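Ticket 17: changing room lockers, Sasesby site
Opened by: Angus Hoani
Status: waiting for parts

Since September the key of one upper locker turns very hard. I put a little graphite powder in the lock and tried again in the morning. Same result.
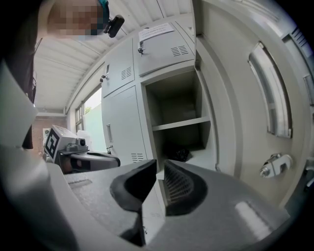
The spare key from Cheon also sticks, so I think the fault is in the cylinder and the key is fine. Please do not use oil, it collects dust.

Update, 14:20. Clurna can send 5 new cylinders. I asked them to include key tags. Until then, please leave the bench where it is and keep bags out of the faulty locker.
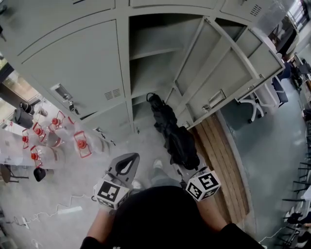 Lockers with two doors open, bench and black bag at the base.

Next step: fit the first cylinder and report back in this ticket.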